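Damasceno opens orders for two-arm takeout packing station

TAREDBY, December 2, 2025 – Damasceno has started taking orders for Drarnent, a countertop station that uses two robot arms to put lids on cups, set them in carriers and pack them into paper bags with straws and utensils. The company is selling the station to coffee shops, bakeries and small lunch counters that send out a lot of takeout and don't have room for a larger machine.

The station rents for $374 a month on a two-year agreement, with a one-time setup charge of $2,316. The setup charge covers delivery, mounting, the first round of task training and one return visit. Damasceno does not plan to sell the station outright for now.

A basic Drarnent order includes two arms with grippers, a mounting rail that runs between the arm bases, a fixed camera for the work area and a small camera at each wrist. A control box goes under the counter. The customer supplies the counter and the packing materials. The arms run from a standard wall outlet, and the company asks for a wired network connection during setup.

Lids are the first task most customers will ask for, according to the product sheet, and they are also the one that takes the most setup time. One arm steadies the cup while the other brings the lid to it. The two grippers have to work very close together, and the station slows both arms down when that happens. An owner can make that slow zone larger or smaller from a tablet, within limits set by the company. 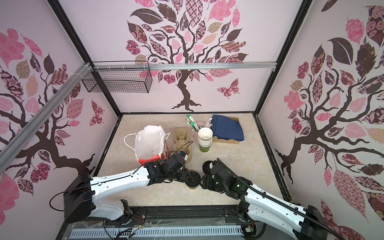
Damasceno is offering three levels of the packing service. The first covers lids only. The second adds cup carriers. The third adds bags, along with straws, napkins and utensils, and is the only level that needs the full training visit. All three are included in the same monthly rent. The difference is in how long the setup takes: one day for lids, two for carriers and four for the full job.

The training visit is done by guiding the arms by hand through a shop's own orders. A technician repeats each packing job many times with small changes, such as a carrier turned sideways or a bag that has been opened only partway. The recordings are used to build a set of motions for that shop. Owners are asked to have their normal supplies on hand for the visit and to tell the company before they switch to a new cup or lid.

That last point may matter to buyers who change suppliers often. A new lid of the same diameter can usually be added from the tablet in under an hour. A new shape of carrier or a bag with a different type of handle requires another training session. One such session per year is included in the rent, and each one after that costs $235.

The company lists paper bags with twisted handles and paper bags with no handles as supported. Plastic bags are not supported, and neither are bags that have to be folded over and stapled. Seasonal bags are fine as long as the size stays the same, and a change in the printing does not call for new training.

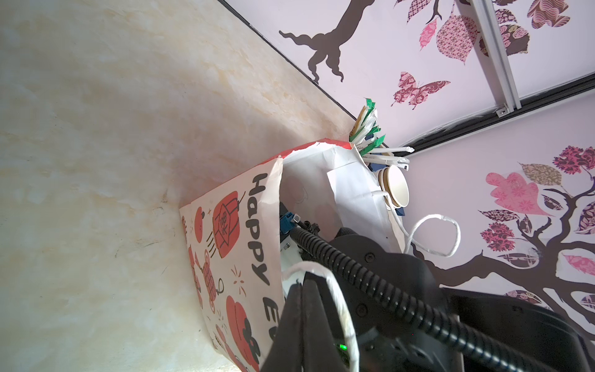
Food safety rules will limit where the station can go. Damasceno describes Drarnent as a packing station for closed or wrapped items and does not offer it for handling open food. The gripper fingers come off without tools for cleaning, and each order ships with a spare pair. Replacement fingers are covered for the length of the rental unless they have been cut or melted.

The station does not pour drinks, take payment or call out names. It reads orders from a shop's existing ticket system through a connector that currently works with a short list of systems. Shops with a different system can enter orders on the tablet by hand, though that would take up much of the time the arms are meant to save. The company says more connectors are on the way and gives no dates for them.

A trial of the full packing level began in August with Odatthorpe, which runs a group of coffee counters in and near Taredby. One counter had a station through the fall. It was used in the mornings for advance orders, with staff packing walk-up orders by hand as they did before.

The trial station was put in at the back of the shop, away from the register. Staff loaded cups, lids and carriers at the start of the shift and again at midmorning. When the arms failed to pick something up after three tries, the station stopped and sent a message to the tablet. Somebody then had to fix the problem and press a button to continue. Damasceno has not published a rate for those stops.

Bags led to more stops than lids did, the company says. A stiff new bag stands up well by itself, but one that has been creased or has slumped to one side is harder to hold open with a gripper. The motions for bags were trained again in the middle of the trial, with one arm holding the side of the bag during most of the packing.

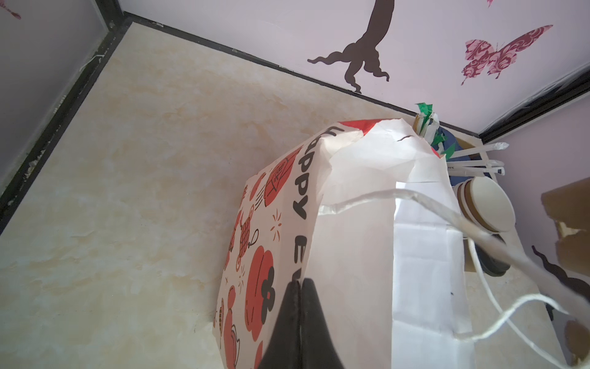

Odatthorpe says the second round of training made a clear difference, and that staff who had given up on using the station for bags went back to it. It also says the station was slower than an experienced worker at every task during the trial, and that it would not rent one for a counter with only a few advance orders in the morning. The benefit, in its view, was that a worker could stay at the espresso machine while orders were being packed. It has asked for a quieter stop alert and for a way to pause one arm without pausing the other.

Both changes are on the list for the next software update. The quieter alert is finished and will be on all stations when they ship. Pausing a single arm will take longer, as many of the packing motions depend on both arms being in known positions.

Size is likely to be the first question for many small shops. The station takes up a counter five feet wide and needs clear space above it for the arms to lift. Damasceno recommends walls or panels on three sides to keep people from reaching in while the arms are moving. Panels can be ordered with the station, or a shop can put up its own and cover them any way it likes, provided nothing on them is shiny enough to bother the cameras. The open side has a light sensor that stops the arms when a hand crosses it.

Lighting needs some attention too. Dark lids can be difficult for the cameras on a bright counter, where glare may hide the edge the gripper is looking for. The company suggests a matte counter mat and includes one with each order. Shops that would like to keep their own surface can do so, and the technician will test it during setup before any training starts.

For lids with a drinking opening, the wrist cameras are also used to work out which side is up. A lid that lands upside down can be turned over in the grippers or set down and picked up again from the other side. Only the outer rim should be touched, and the station can be told to discard any lid it has dropped. That setting is turned on when the station arrives.
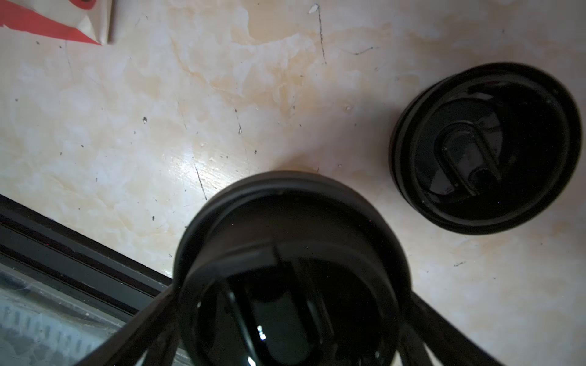 Wiping down the counter is still a job for staff. The instructions call for it to be done with the arms parked, at least once per shift and any time there are crumbs or spills in the pickup area. The parking command is a single button on the tablet and takes a few seconds to finish. After cleaning, the station runs a short camera check before it will accept another order.

Service is handled from Taredby by phone and by remote connection, with visits for repairs that can't be done that way. The rental agreement promises a visit within two working days inside the company's delivery area. Outside that area the company will ship a replacement arm, which a shop can install itself with four bolts and one cable. Owners who are not comfortable doing that are advised to wait until the delivery area grows.

A customer can end the agreement early by paying three months' rent. The setup charge is not refunded. Recordings made in a shop during training stay with Damasceno, but a customer may ask for them to be kept out of the motions used by other shops. That request has to be made in writing before the first visit.

Orders placed now will be filled in the order they come in, starting with the lids-only level. Shops that want the full packing level should expect a longer wait for a training visit. Demonstrations can be booked at the company's Taredby showroom, and visitors may bring their own cups, lids and bags to try on the station.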